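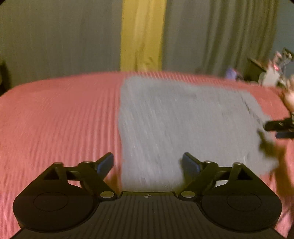 Harish Dixit wrote in to say that I was wrong about oil, and that anybody who squirts cooking oil on a squeaky hinge deserves the sticky brown mess they get by the following summer. Well, he's right, and I have gone back and fixed the old page. I did use cooking oil on our pantry door for years (my mother did it, and her mother too) and every spring I would wipe off the gunk and put on more. I don't do that now. So let's talk about hinges, scissors, pliers, drawer runners and all the other little things around the house that are supposed to swing and slide, and how to keep them doing it.

Squeaky door hinges

Start with the noisy one and leave the others alone. Close the door, tap the pin up from below with a nail and a light hammer, and pull it out the rest of the way with your fingers. Only take out one pin at a time, please! I once had two out on the bathroom door and ended up holding the thing on my shoulder, calling for help down the hall.

Wipe the pin with an old sock. If there's rust on it, rub it with fine steel wool until it feels smooth all the way around. Then run a plain white candle up and down it, or rub on a little petroleum jelly, and drop it back in. Swing the door a few times and wipe away whatever squeezes out. The candle lasts longer in our house, and it doesn't get on the paint.

Kitchen scissors

If yours come apart, take them apart. You'd be surprised what collects under there, especially if you cut up chicken with them. Warm soapy water, an old toothbrush, and then dry them very well with a towel and leave them open on the counter for an hour before you put them back together. For the pivot on kitchen scissors I use food-grade mineral oil, the same bottle I keep for the cutting boards. One drop. Open and close them a dozen times and wipe.

If they feel loose after that, it's usually the screw. A quarter turn is plenty. Hold them up by one handle and let the other one go: it should drift down partway and stop. If it flops shut, tighten a hair more.

Stiff pliers and garden snips

Pruners get gummed up with sap, and sap laughs at soap. Rubbing alcohol on a rag takes most of it off. For pliers that have been sitting in a damp garage, put a few drops of light machine oil right at the joint and set them on newspaper overnight. In the morning work them back and forth, slowly at first, until they loosen. The oil that comes out will be orange and ugly. Wipe it off, add a fresh drop, and do it again until it comes out clean. I brought back a pair of my father-in-law's that way last May, and I must have wiped them 6 times, sitting on the back step with the radio on.

Drawers that stick

For old wood-on-wood drawers, candle wax again. Pull the drawer out, turn it over and rub the wax along the bottom edges until you can see a shine. Bar soap works in a pinch, but it draws damp, and in a humid summer you may find the drawer is worse than before.

Metal runners are another story. Vacuum them first with the skinny nozzle. Crumbs, pet hair, one time a whole birthday candle. Then a quick wipe with a dry silicone spray on a cloth. Spray the cloth and not the runner, or you'll be mopping the inside of the cabinet. Our Lovholm dresser has had this done twice and it glides like new.

Can openers and tongs

Wash them every time, even when they don't look dirty. For the gears on a can opener, fold a piece of wax paper and run it through as if it were the lid of a can. It picks up grime and leaves a little wax behind. Salad tongs with a spring at the top only need a rinse and a good shake, and hang them up open so the water can run out.

What I keep in the tin

An old cookie tin lives under the sink with a candle stub, petroleum jelly, mineral oil, a small can of machine oil, steel wool, a toothbrush and a bundle of torn-up socks. The whole lot cost me about $59, and most of that was a fancy silicone spray Nadège Pichon talked me into. The cheap one is fine.

Oily rags should be laid flat outdoors to dry, well away from the house, before they go in the trash. Please don't ball them up in a bucket.

Next time I'll get to window tracks, and to Kyriaki Stamatopoulos's question about the sliding screen that jumps off its rail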